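Tveit Backing Board, Large Sheet
Item 29-400
In stock, ships flat

I've been selling paper and board out of Grevside for long enough to have opinions, and my opinion on backing board is that most people buy it too thin. I did too! My first batch of framed prints went wavy by August and I had to take every one of them apart on the kitchen table (my own fault, I'd saved a few dollars on the cheap stuff).

So I started stocking Tveit. It's a plain gray board, 2 mm thick, with no coating and no fancy name, and it goes behind prints, maps, kids' drawings, pressed flowers, whatever you've got. I also use it under my cutting jobs, for stiffening parcels, and for the covers of the little notebooks I make when the shop is quiet. It cuts with a sharp craft knife in three or four light passes. Please don't lean on it and try to get through in one go, you'll wander off your line and say something rude.

Sheets are 300 x 400 mm. I know that's an odd size if you think in inches, but it fits the Liltelero frames I carry with only a sliver to trim, and two notebook covers come out of one sheet with a nice strip left over for testing glue. 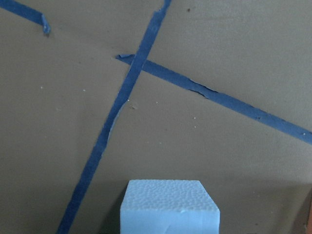

Blue painter's tape on a matte taupe-gray surface.

A word on tape, and I get asked this every week. For holding a print in position while you line things up, painter's tape is what I reach for. Press it down lightly, peel it back slowly and low, and try it on a scrap first if your paper is soft. For the permanent job I like gummed linen hinges, two at the top and none at the bottom, so the print can move a bit when the weather changes. Theresia Camenzind got me onto those years ago and I've never gone back.

Glue is fine too. Wheat paste works beautifully but you have to press the board under weight overnight, and I mean real weight, a stack of cookbooks at least. Spray adhesive is quicker and I just don't love the smell.

What it isn't good for: anything outdoors, anything near a sink, and anything you'd want to keep for your grandchildren. If you're mounting something precious, get the Kirov cotton board instead. It costs more and it's worth it.

Sold by the sheet or in packs of 29 (that's what fits in my mailing box, sorry!). Corners are protected with folded card, and if one arrives crushed, send me a note and I'll replace the sheet.

Questions go to me, Tyra Holmgren, through the contact form. I answer in the evenings.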